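Notes de cours, 12 février 2024 - collecte de démonstrations pour l'apprentissage par imitation

## 1. Le poste simulé

Les groupes Odine et Guthrie travaillent sur la même cuisine simulée. Une démonstration va de la position de départ du bras jusqu'à l'arrêt de l'enregistrement par l'opérateur. On enregistre à chaque pas les vues, les angles articulaires et la commande de la pince.

La consigne en texte est saisie avant le départ et ne change plus ensuite.
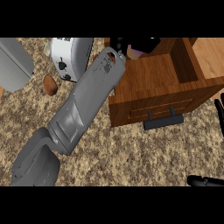 **Faut-il garder les démonstrations ratées ?**
On les garde dans un dossier à part, avec l'étiquette « échec ». Elles ne servent pas à l'entraînement de base mais on les reprend en octobre pour le détecteur d'erreurs.

## 2. Varier les exemples

Objectif pour Hollham : 2000 démonstrations, toutes tâches confondues. Règles de Keir Drummond :

- changer la disposition des objets après 3 essais
- pas plus de deux opérateurs par tâche
- laisser les objets inutiles à la tâche dans la cuisine
- noter l'état initial du tiroir (ouvert ou fermé)

Une hésitation courte reste dans les données. Une pause longue se coupe - le modèle apprend sinon à attendre.

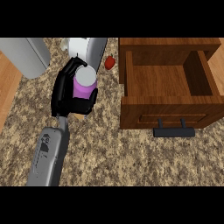 *Fig. 2 - Gobelet tenu dans la pince, tiroir ouvert et vide.*

## 3. À rendre

Un fichier par tâche, déposé sur Jircombe, avec la liste des essais écartés et le motif. Relire la partie sur le décalage de distribution avant la prochaine séance.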